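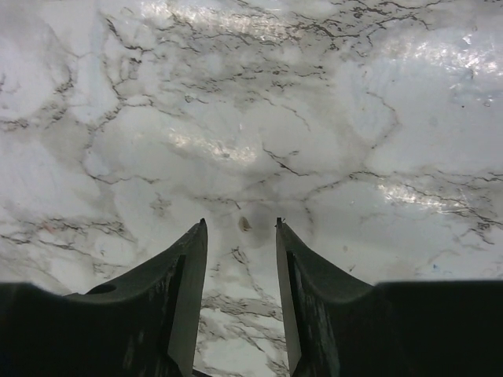

White with gray and brown veining, plus one small brown speck.

We use cookies to improve your visit. By continuing to read you accept our cookie policy. OK

The marble look has had a long enough run

Thursday, April 11, 2019

I have now spent a good part of March in kitchen showrooms, and I'd like someone to explain the marble pattern to me. Every second counter has it. White base, gray clouds, a dark vein wandering off toward the sink. The salesman at Kuusk told me it was timeless. He said the same thing about the speckled brown stuff I am trying to get rid of.

My first complaint is practical. Look at the speck in the photo and tell me what it is. It could be a flake of something. It could be a chip. On a plain counter you would know at a glance, and you would wipe it or swear at it. On a surface busy with brown and black lines, you have to bend down and pick at it with a fingernail. I did this at Celteton with three different samples, and twice I was scratching at the pattern.

People say this is the whole point - a busy pattern hides the crumbs. Fine, but I don't want my crumbs hidden. I want them gone, and I can't clean what I can't find.

Then there is the shine. Gloss looks wonderful under showroom lights with a bowl of lemons on it. At home I have one window and a ceiling fixture, and I expect to see every smear between the veins.

Zikex wanted $95 a square foot for the pattern and $54 for a plain pale gray in the same range. I asked what the difference bought me and was told "movement." I have enough movement in my kitchen. There are two kids in it.

I may be wrong. My sister has had hers for years and loves it. But I took the gray sample home, dropped toast on it, and saw every crumb.

Recent
Open shelves and the dust question
Do you need 20 drawers?
Atia faucets: is the pull-down hose worth it?
What a $50 cutting board gets you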